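Progress Report to Hinness: Tabletop Sorting Cell, Second Reporting Period
Submitted by Resport, Jostadberg site
September 4, 2023

Status

Work is behind plan. Block-grouping trials were suspended in July after an unplanned contact between the arm and the work surface, and resumed with restrictions once the interim measures below were in place. Nobody was injured. Milestone 2 is not met and we are requesting a revised date for it.

Description of the fault

The cell runs a pushing task. The arm, fitted with a cylindrical end, slides coloured plastic blocks across a maple board until they sit in groups by colour. Working height is held just above the wood by the controller, using a plane fitted during calibration. There is no force sensor at the wrist. The low-force stop relies on motor current.

During trial 58 of a planned 80, the arm descended past the commanded height at the start of a push and pressed on the board. The current-based stop did not trigger. The operator used the emergency stop, and the arm held position when power was removed. The log shows the measured height error growing over the previous 5 trials, each one inside the warning limit when taken alone.

Inspection found 2 contributing causes. The board had shifted on its mounting and no longer matched the fitted plane at the far edge. Separately, the current threshold had been raised earlier in the period to suppress nuisance stops when several blocks were pushed together, and the change was not entered in the configuration record. 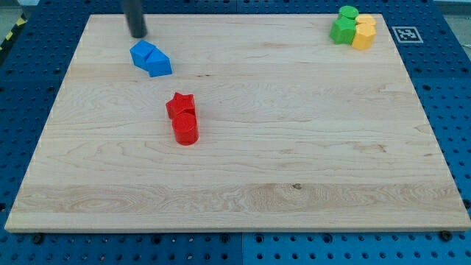

The second cause is the more serious of the two. A shifted board should produce a stop and a recalibration, with some lost time. With the threshold raised, the cell had no effective automatic protection against downward contact, and it had been running in that state for several sessions before the fault showed itself.

Corrective actions

The original current threshold has been restored and is now locked in the controller configuration. Changes require sign-off by the site lead and a repeat of the contact test.

Board fasteners are checked for tightness at the start of each session. The plane is refitted whenever a fastener has been moved.

The height warning now considers the trend across consecutive trials as well as the single-trial value.

Approach speed near the far edge of the board has been reduced. This lengthens each trial and will remain until a wrist force sensor is fitted.

Outstanding items

Dhillon has quoted for the force sensor and adapter. The adapter changes the tool length, so the reach limits at the far edge will need to be recalculated before it is installed. We have not yet placed the order, pending agreement on the budget line.

Nuisance stops have returned with the original threshold, mostly when the arm pushes tightly packed groups. An operator resets the cell each time. Results from these trials are recorded but kept out of the success rate, and will be reported separately.

The arm's end was replaced as a precaution. The old one is being held for measurement. No cracking was found in the board.

Budget and schedule

The replacement part and inspection labour were covered from contingency. The force sensor was not in the original budget and cannot be absorbed there. We ask that Hinness approve a transfer from the travel line, which is underspent.

Trials completed before the fault are being reviewed against the height log. Those in which the error exceeded half the warning limit will be repeated. The remaining trials will follow under the reduced approach speed, and we will propose a date for Milestone 2 once the sensor delivery time is confirmed.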